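Notes for talk – hardware storage and small-part loss, slot 7, 20 minutes

**Opening (2 min)**
- Skip the bio. State the problem: at Porken the stockroom record and the bins disagreed on 600 line items after one January count.
- Define "loss" before the first chart. Includes misfiled parts. Excludes scrap.

**Where parts go (6 min)**
- Three routes: wrong bin, never booked out, left at the bench.
- Bench route is the largest at Porken and at the Keskinen site. Cevevano differs – their bins are mislabeled at receiving, so the error is there before anyone opens a drawer.
- Pause on the Cevevano chart. The left axis is line items, the right axis is cost. People mix these up.

**Bin size (5 min)**
- Full bins get topped up into the neighboring bin. Recommend a fill limit, marked on the inside wall.
- 29 bin sizes in use at Keskinen before the change. Now 7.
- If asked about cost: 3,000 labels, printed in-house. Labor not included in that figure.

**Bench returns (5 min)**
- Leave slide up while talking.
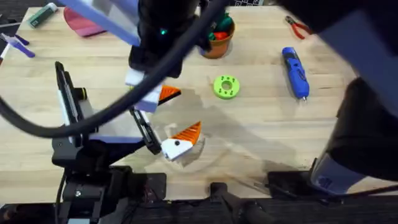 *Author: Inventory Systems Lead, Jakero*

- Small tools and parts spread over a tabletop have no location in the record. The system still shows them in the drawer.
- Return tray per bench, emptied at shift change. Tray gets its own location code.
- Do not promise a percentage. The Jakero trial has one quarter of data.

**Close (2 min)**
- Repeat the fill limit and the tray code.
- Questions. Handout is at the back table – count sheet template on side two.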